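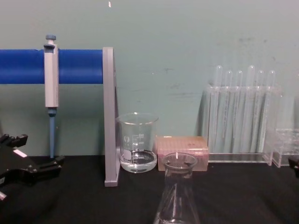
Trarkeso摄影小组 会议记录
2020年4月，网络会议

出席：七位成员。请假：两位成员，其中一位事先用邮件寄来了意见，已经在第三项里宣读。
会议语言是中文。记录由本次的秘书整理，如果用词有不正确的地方，请在下次会议以前告诉秘书。

一、上次会议记录
二月的会议记录已经发给大家。有一位成员指出，第四项里写的“曝光补偿”应该是“白平衡”。秘书同意改正。改正以后，记录通过。

二、照片的颜色问题
主持人先说明了情况。二月会议以后，小组把十张照片送到Vanhove冲印店试印。拿回来的时候，有几张照片的颜色比屏幕上暗，红色也变得不鲜艳。店里的人回答，文件里面的色彩空间是Adobe RGB，但是他们的机器按照sRGB来处理，所以颜色不一样。
大家讨论了很长时间。一位成员认为，相机应该一直设置成Adobe RGB，因为以后可以再转换。另一位成员不同意，她说小组里多数人用的是普通的显示器，看不出这个区别，最后交文件的时候反而容易忘记转换。她自己去年就忘记过两次。
有人问，如果拍的是RAW格式，相机里选哪一个色彩空间还重要不重要。回答是：对RAW文件本身没有影响，只对相机直接生成的JPEG有影响，导出的时候还是要自己选择。这一点有几位成员以前不清楚，请秘书写进记录。
还谈到了“指定配置文件”和“转换为配置文件”这两个命令。它们在菜单里离得很近，可是作用不同。指定，是只换标签，里面的数字不变，看起来颜色会变。转换，是数字变了，看起来颜色尽量不变。送印以前应该用“转换”。
决定：
送去冲印的文件一律转换成sRGB，并且嵌入配置文件。
原始文件不要改动，转换只在副本上做。
暂时不换冲印店。Vanhove答应把没有印好的几张免费重印，等店里恢复营业以后去取。

三、显示器校准
小组现有一台校色仪，是大家一起出钱买的，放在主持人家里。目前不方便见面，所以不能像以前那样轮流借用。
请假成员的邮件意见是：可以用邮寄的方法，每位成员保留一个星期，然后寄给下一位。她担心的是包装，上次寄镜头的时候盒子压坏了一个角。
讨论中有人说，校准以前显示器要先开半个小时，房间的灯光也要和平时修照片的时候一样。还有人提出，他的显示器亮度一直开到最高，因此照片在屏幕上很亮，印出来就觉得暗。他把亮度降低以后，再看试印的照片，差别小了很多。大家认为，这可能也是第二项里那个问题的一部分原因，可是没有办法确定。
有一位成员用的是笔记本电脑，而且常常坐在窗户旁边修照片。主持人建议他至少在晚上再检查一遍颜色。
决定：
同意邮寄。顺序按照成员表，邮费由寄出的人付。
校准软件的安装说明由秘书翻译成中文，发给大家。
没有轮到的成员，先把亮度降低，并且关掉屏幕的“自动亮度”和“夜间模式”。

四、文件名和照片资料库
小组的共用硬盘叫Findus，现在里面有2000张照片。很多文件还是相机自己给的名字，不同的相机常常给出一样的名字，复制的时候就有被覆盖的危险。二月以后已经发生过一次，幸好那位成员的存储卡还没有格式化。
主持人介绍了Janora，这是一位成员自己写的小程序，可以按照拍摄时间给文件改名，也可以一次给很多照片加关键词。会上用共享屏幕演示了一遍，对象是一个有165张照片的文件夹。改名很顺利。加关键词的时候，中文的关键词有一部分显示成了问号。写程序的成员说，这是编码的问题，他会修改，修改以前请大家只用改名的功能。

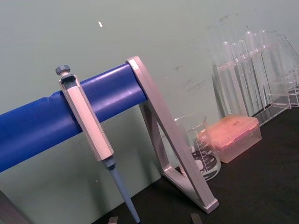
关于名字的格式，有两个建议。第一个建议是日期、姓名缩写、序号。第二个建议是在中间再加一个拍摄主题。支持第二个建议的人说，这样在文件夹里一看就明白。反对的人说，主题每个人写得不同，有人写“海边”，有人写“海”，时间长了就很乱，主题应该写在关键词里。
表决结果：采用第一个建议。
另外，夏令时的问题也提出来了。有两位成员的相机没有调时间，所以同一次活动的照片，排列的先后不对。Janora可以把一组照片的时间一起往前或者往后移动一个小时，但是要先知道哪一台相机是错的。请大家今天会议结束以后，马上检查自己相机的时间，也检查时区。
决定：
文件名里不用空格，不用中文标点。
改名以前先备份。
旧照片由原来的拍摄者自己改，不要替别人改。

五、备份
现在Findus只有一份备份，而且备份硬盘和它放在同一个房间。一位成员说，这个不能算安全，如果房间里漏水，两份都会坏。
有人建议用网上的存储空间。优点是不用见面就可以做；缺点是每月要付钱，还有上传很慢，特别是RAW文件。讨论以后，多数人认为可以先只上传选出来的照片，RAW文件再买一个硬盘，放在另外一位成员的家里。
费用方面，同意每人交15欧元，用来买硬盘。剩下的钱留在小组的账上。已经退出的成员不用交。
还没有决定的是，网上的存储空间选哪一家。请两位成员各自比较价格，下次会议报告。比较的时候请注意一点：有的服务会自动压缩照片，这种不能用来做备份。

六、在家拍摄的练习
外出活动都已经取消。为了不要停下来，小组决定做一个在家里的练习，题目是“窗户的光”。要求只用自然光，不用闪光灯，可以用白纸或者白布做反光。每人交三张，其中一张请同时交没有修过的原文件，这样大家可以比较修改前后的颜色。
一位成员问可不可以用手机。大家同意可以，只是请写明手机是不是自动加了效果。
有人希望规定白平衡，比如所有人都用“日光”。主持人觉得不必要，因为有的房间墙是黄色的，光反射以后颜色也会变，怎么处理正好是练习的内容。最后没有规定，但是请拍一张灰卡或者一张白纸作为参考。没有灰卡的成员，请注意有些白纸里有荧光增白剂，会稍微偏蓝。

七、其他
小组的展览推迟，新的时间要等场地方面通知。已经印好的说明牌先保留，上面没有写日期，以后还可以使用。
有一位成员想卖一支旧的定焦镜头，有兴趣的人请直接和他联系。
网络会议的声音有几次中断，下次请不说话的人关掉麦克风。演示的人请提前十分钟进来测试屏幕。

待办事项
主持人：联系Vanhove，问重印的照片什么时候可以取；寄出校色仪。
秘书：翻译安装说明；更新成员表上的邮寄地址。
写程序的成员：修改Janora的中文关键词问题，改好以后发新的版本。
负责Findus的成员：买硬盘，做第二份备份。
全体：检查相机时间；交费；交练习照片。

下次会议还是在网上，时间由主持人用邮件通知。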